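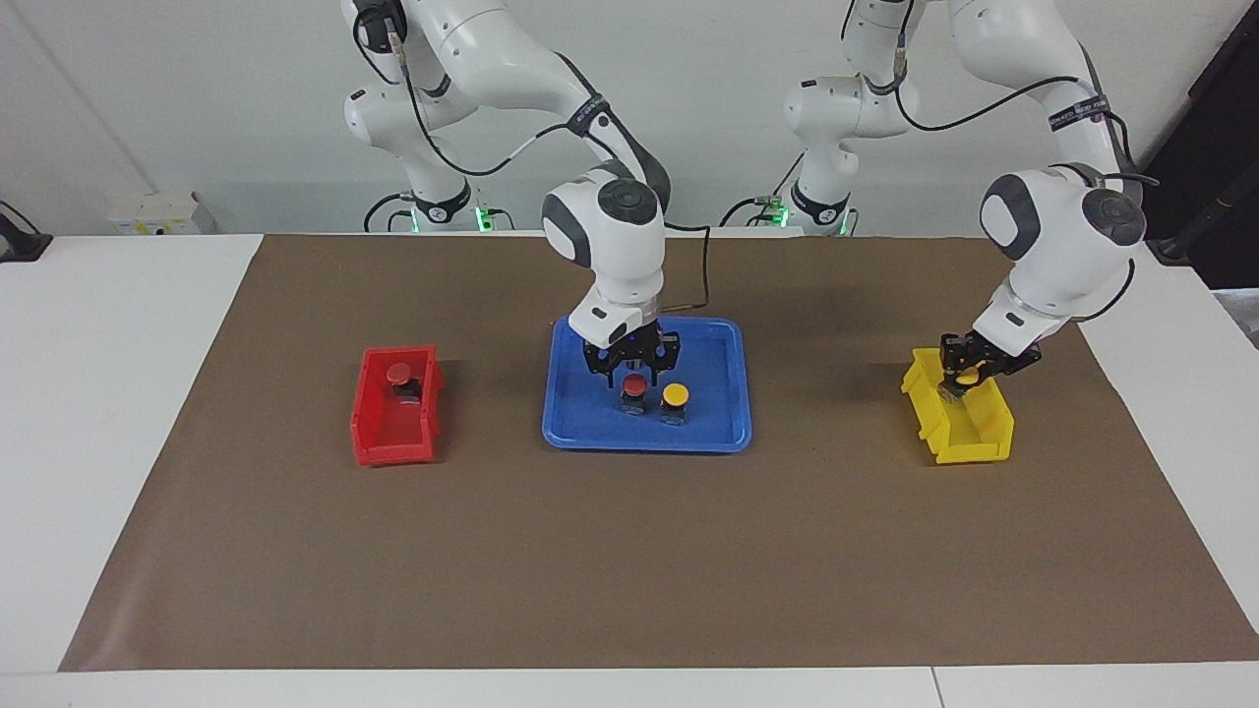

27 February 2020

Notebook, Kestance workshop. Nothing technical in this one. It follows on from the page about saying yes to everything, so skip it if that one annoyed you.

I gave up grumbling for Lent. We started yesterday, so this is day two. The rule is the one we agreed over tea: no complaining out loud about a person who isn't in the room. Complaining about parts, weather and the Tivari invoices is allowed. Praying about the person is also allowed, but it has to be a real prayer and can't be the complaint again with "Lord" at the front.

Tally from yesterday: 7. I had expected one or two. Most of them came before lunch and most concerned the same person at Gajewski, who has done nothing worse than answer emails slowly. I also answer emails slowly.

What I noticed, in no order:

– Four of them started as a joke. I wouldn't have called them grumbles if I hadn't been keeping a mark on the back page.
– I do it more when I'm tired, and also when somebody new is in. I think I use it to be friendly. That one bothers me most.
– Stopping halfway through a sentence is awkward. People wait for the rest. I said "never mind" and it sounded worse than whatever I'd been going to say.
– The drive home to Drollach was very quiet.

Read James 3 again last night, the part about the small fire and the large forest. I've heard it preached as a warning about lies and swearing and had let myself off, as I don't do much of either. Read it three times slowly and it takes in a good deal more than that. Verse 10, blessing and cursing out of the same mouth, is about my ordinary Monday to me. I sing on the way in and then start on Gajewski before my coat is off.

Today: 6. Not much of an improvement, and two of those were about myself, which we hadn't made a rule for. I've counted them.

Open point: does it count if the complaint is true and needs raising? The late drawings were a real problem in August and keeping quiet about them helped no one. My view for now is that it goes to the person, by phone, the same day, and then it's finished. If I'd be embarrassed for them to overhear the way I put it, it was a grumble. 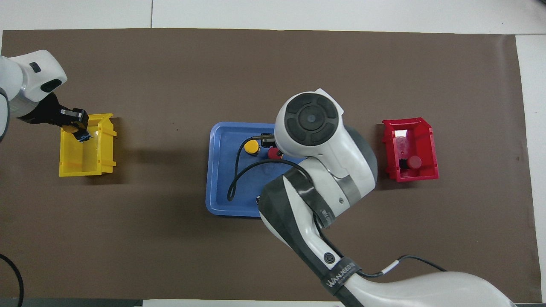

Added in the margin, in green pen: I don't think the ones about yourself should count. Some of that is only owning up. But if you've said the same thing 100 times and never asked anyone to help you with it, then yes, put it down.

Fair. I'll mark those separately from tomorrow and look at them at the end of the week. The other thing I'd like from whoever wrote that is to stop me when I start. A cough will do. I would sooner be coughed at than get to Easter with 1000 marks and no change.

To do: find the notes from the summer study on the Psalms of complaint, as those are addressed to God and seem to be permitted. Ask whether anyone wants to read one together before work. Ring Gajewski about the dates, politely, and write down afterwards how it was said.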